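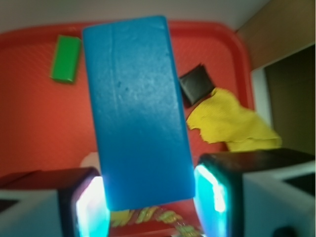 Chapter 9
Blue, and why it gives decorators so much trouble

In this chapter
Why a blue on a card and a blue on a wall rarely agree
Daylight, lamplight and the direction a room faces
Undertones, and how to find them
Old blues and modern ones
Talking a client through samples

I painted my first flat blue. I was very young, I had just moved to Plorningate, and I had fallen for a colour called Fondance on the strength of a chip the size of a postage stamp. On the chip it was soft and a bit smoky, like a pigeon. I bought enough for the whole sitting room, two coats, and did the lot over a weekend with the radio on. By the second evening I was sitting in what felt like a swimming bath. I lived with it until the following July (paint was dear, and I was stubborn) and I learned more from that room than from my first year at college.

So I have a soft spot for this chapter. If you have worked through the last one on whites you already know that a colour depends on its company. Everything we said there still holds, but with blue the swings are bigger and clients notice them sooner. People who can't tell one off-white from another will ring you up at breakfast to say that their bedroom has gone purple.

Let's begin with size. A small patch of colour surrounded by white card looks darker and quieter than the same colour spread across four walls. Part of this is simple contrast with the card. The other part is that walls face one another, and light bouncing from one blue wall to the next picks up a little more blue each time. Corners show it best. Stand in any strongly coloured room and look into the corner where two walls meet, and you'll see the colour deepen there. My usual advice is to choose a shade greyer than the one you think you want, and then be brave and go a touch greyer again.

Then there's the light. The daylight in a north-facing room (I'm writing from Britain, so readers south of the equator should swap north and south all the way through) comes mostly from the sky and not from the sun itself, and it's cool. Put a cool blue in there and it can turn steely. South-facing rooms are kinder, and a blue that sulked on one side of the landing may look positively cheerful on the other. East and west rooms change their minds during the day, and you need to ask when the room is used. A breakfast room facing east can take a blue that would be miserable at supper.

Lamps are a separate headache. A warm bulb gives out plenty of yellow and red light and not much blue, so a blue wall has less to send back to you, and it dulls. Some blues slide towards green under a warm bulb and others towards grey or violet. Two paints that match perfectly at noon may part company at nine in the evening. The word for this is metamerism, and we'll do it properly in the second half of the chapter, with the curves. For now just remember to look at your samples after dark, with the client's own lamps on. I can't tell you how many decorators skip it!

Undertones next, which is where my students usually start to groan. Hardly any paint sold as blue is made with blue pigment alone. There'll be some black in it, or a bit of red, or green, or a warm earth to take the edge off, and whatever is in the tin will show itself sooner or later. The quickest way to find an undertone is to put the sample next to something purer. I keep a handful of very plain, bright colours for this, and a greyish blue that looked quite innocent by itself will go obviously green or obviously mauve beside them. Ese Nwosu, who taught me to hang paper and a good deal else, used to do it with embroidery thread. She'd wind a few strands round her finger and hold them up against the wall, squinting, and she was very seldom wrong.

A word about history, as it does help. For a long time a good blue was either expensive or unreliable. Ultramarine came from lapis lazuli, a stone that had to be carried a very long way, and painters' contracts sometimes laid down how much of it was to be used and where. Indigo and woad were wonderful on cloth and less happy on walls. Prussian blue turned up early in the eighteenth century, made by accident so the story goes, and it was the first blue an ordinary household could think of using with any freedom. It's strong stuff with a greenish lean, and it doesn't get on with fresh lime plaster, which can turn it brown. Synthetic ultramarine followed in the nineteenth century, and the phthalocyanine blues in the twentieth. Those last ones are in a great many of the tins you'll open. They are cheap, they last well and they are ferociously strong, so a slip of the hand at the tinting machine matters more than it would with an ochre.

I saw that for myself on a job at Hesidwood, a long low house with a staircase hall that got no sun at all. Mitsuko Arai had drawn up the scheme and I was doing the paint. We had settled on a mixed blue she called Ventura, and the first batch was lovely. The second came back from the merchant a hair greener. Tin against tin you'd have sworn they were the same, but brushed out on the long wall, with a join halfway up the stairs, it was plain as day. We boxed the lot together in one big tub and started again. Please box your tins. It's ten minutes' work and a messy stick.

Before you read on, I'd like you to have a go at something. Get hold of 2 blues that you like and 1 that you don't. Paint each on a good big piece of lining paper, right up to the edges so there's no white border, and let them dry overnight. Move them round the room for a full day. Look at them by the window, in the darkest corner, flat on the floor and upright against the skirting, and write down what you see each time in ordinary words. "Cold", "inky" and "like school" are all perfectly good notes. Leave the paint names off the sheets, as names are persuasive things.

Keep your notes somewhere safe. We'll need them in section 9.2, when we come to reflectance curves, and you'll want the sheets again for the exercise on trim and ceilings.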